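# Nyarko four-post wire shelving unit

Open shelving for utility rooms, pantries, shops and stockrooms. The Nyarko is sold by Tiltmont as a complete unit: 4 posts, the wire shelves, and the plastic sleeves that hold each shelf at its height. It goes together without tools, though a rubber mallet helps when seating the corners.

## Load and finish

Each shelf takes 90 kg when the weight is spread evenly and the unit stands on adjustable feet on a hard floor. The figure does not apply to units on castors. Put the heaviest goods low down, and do not load one end of a shelf while the other is bare.

The coating is suitable for indoor use, including kitchens and unheated garages. It will not stand up to salt air or to being left outside — for that, ask about the Akari range.

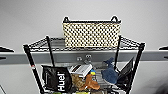
*Black wire unit with a dotted basket on the top shelf.*

Small items such as jars and spray bottles can tip on open wire. Clear shelf liners are sold separately and can be trimmed with household scissors. Baskets and boxes with a flat base sit on the wire as it is.

## Assembly

Allow an hour for your first unit. Screw the post sections together by hand, then clip a pair of sleeves around each post with the wider end at the bottom. Count the grooves from the floor so that every corner of a shelf sits at the same height. Lower the shelf over the posts and press each corner down until it grips.

The commonest fault reported to us is a shelf that slopes, and it nearly always comes from a sleeve clipped one groove out. Lift the shelf off by tapping upwards from below, move the sleeve, and refit. 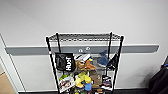 *Top shelf clear, posts standing against a plain wall background.*

## Cleaning

Wipe down with warm water and washing-up liquid, then dry. Avoid scouring pads and anything containing bleach. If the coating chips, touch it up with metal paint before rust starts.

## Price and delivery

The unit costs £199 including VAT. Delivery within Brirville is free; elsewhere it is charged by weight at checkout. We have sold around 600 of them, mostly to small shops and rented flats, and spare sleeves and feet are kept in stock.

Returns are accepted unused and in the original carton. Trade orders go through Kirsten Lemieux, and questions about spare parts through Traian Neagu, both at the Brirville counter.

## Questions

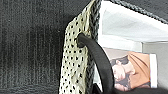

**Can I add more shelves to a unit I already own?**

Extra shelves are sold singly and come with their own set of sleeves. Check that your posts are the Nyarko pattern before ordering, as the grooves on Akari posts are spaced differently and the sleeves will not lock.

Page updated May 26, 2022.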